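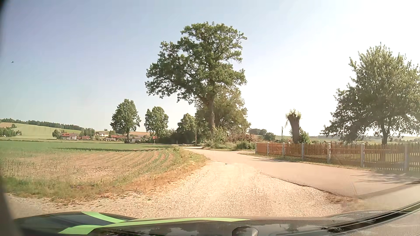

The view over the hood at the start of the lane, where the gravel narrows into the paved road beside the crop field.

Last updated: November

MEDIA RELEASE

Shared workshop members build a self-steering kit for an ordinary car, and put the plans out for free

Members of the Riritz shared workshop have finished the first full version of Mirkano, a home-built driver assistance kit that reads the road ahead and works the steering at walking pace. The plans, parts list and code are now free for anyone to download and change.

Mirkano started as a bench project. The first version steered a ride-on mower around the workshop yard, and it did that well enough that members began asking what it would take to move the same parts into a car. The answer was a stronger steering motor, a much better mount, and a great deal more thought about how to switch everything off.

"We're all a bit giddy about it," said Ashwin Poduval, who leads the build. "Most of us learned to solder on this thing. You spend your evenings crimping connectors and arguing over bolt sizes, and then one afternoon the wheel moves by itself and follows a bend. I yelled so loud I frightened the person holding the stop button!"

A road without lines

The group has picked a hard kind of road to learn on. Plenty of hobby projects follow painted lane markings. The lane Mirkano uses has none. It is narrow and paved, it starts from a patch of coarse gravel, and it curves left past a big tree, with a picket fence along the far side.

That means the software has to work out where the pavement stops and the grass or gravel begins. Members labelled 2000 still pictures by hand over the winter, colouring in the drivable part of each one, and trained a small program on them using a second-hand desktop computer in the back room at Riritz.

Bright sun is the current headache. When light comes in low, pale pavement and pale gravel start to look very much alike, and the shadows of branches lying across the road can fool the program into seeing an edge that isn't there. A glossy hood adds reflections of its own. The newest version ignores the bottom part of the picture, where the hood sits, and compares each reading with the five before it. Steering is much calmer as a result, though there is still a wobble where gravel meets pavement, and the team would love ideas on that one.

What's in the kit

Mirkano is made from parts a careful home builder can find or make. The steering motor came out of a wheelchair and drives a toothed belt around a ring clamped behind the steering wheel. The ring was cut on the workshop's router, and the motor bracket is plain steel angle, drilled and filed by hand. A small computer sits in a vented box under the passenger seat with its own fuse and its own battery.

The software is split in two. One half, called Cisternas, finds the road. The other, called Trommont, decides how far to turn the wheel and how quickly. Keeping them apart lets a newcomer work on one without breaking the other, and it has made for some very friendly rivalry on build nights.

The belt slips on purpose if the driver grips the wheel with even modest force. There is also a large stop button within reach of both front seats, and a cable cut-off that takes power from the motor completely. Mirkano does not touch the brake or the accelerator. Those stay with the driver.

"The slipping belt is my favourite part and it's the least clever thing in the car," Poduval said. "It's friction. We tested it on the bench 80 times before we let it near a vehicle, and we test it again every time we bolt it in."

All driving with the kit switched on is done with the landholder's permission on a private lane, with a licensed driver in the seat and a second person watching the screen. The plans carry the same advice on their first page. The kit is a learning project and is not approved for public roads.

Come and have a go

Riritz will run a build course this coming season for people who want to make the bench version, which uses the same code with a spare steering wheel bolted to a table. No programming background is needed. Members who have been through it include a baker, two retired fitters and a high school student who rewrote most of the Trommont half - and improved it.

The group is also collecting more road pictures, and hopes to add another 1000 from unmarked country lanes. Gravel shoulders, dry grass and long shadows are especially welcome.

Plans can be picked up from the front desk at Riritz or downloaded from the workshop's members page. Media questions can go to Ashwin Poduval at the workshop on build nights, from 7 p.m.

Comments

tinshed_mal
Great stuff. Did you try a chain before you went with the belt? I've got a box of bike chain I'm dying to use on something.

Ashwin P.
We did! Far too grabby, and noisy as anything. You can get one to slip with a clutch plate but it was more work than the belt. Bring the box in anyway.

Corrie
Is the bench version okay for a 14 year old with a parent along?

Ashwin P.
Yes, as long as you stay for the soldering part. Safety glasses are at the desk.

gravelguts
On the wobble: have you tried slowing the steering response for a second after the surface changes? Worked on my boat autopilot when it hit chop.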